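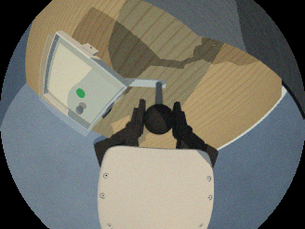

2 min read

Re: Grenent canteen, new break rota

Hi all,

Sorry for the slow reply, I was on earlies and then asleep. Quoting the bit I wanted to pick up on:

> Has anyone at the Vokunley site had the letter yet? Ours says the paid
> break goes down from 40 minutes to 16 from February, and that it was
> "agreed with staff". I've asked on my shift and no one remembers
> agreeing to anything.

Yes, we've had it, same wording, and I don't remember agreeing either! The only thing I can think of is the Wivico survey they sent round before Christmas, which asked if we'd like "more flexible" breaks. I ticked yes (who wouldn't?) but there wasn't a word in it about losing paid time.

I've dug out my old contract from when Balaskas still ran the kitchens. It gives the break in minutes and says changes need a month's written notice and a meeting with the branch. My letter came 3 weeks before the start date – so they've missed that, even if the rest of it stands up. Could people who moved over at the same time look at theirs and tell me if the wording matches? It's on the back page of mine, under hours.

The petition has just gone over 400 names across both sites, mostly nights and cleaning. Day shift is thin so far. I'll have sheets with me by the lockers at half past one if you'd like to sign or take some away – please print your name clearly, a few of the last lot were unreadable.

And don't sign the new rota form until the branch has seen it.

Cheers,
Vokunley kitchens, earlies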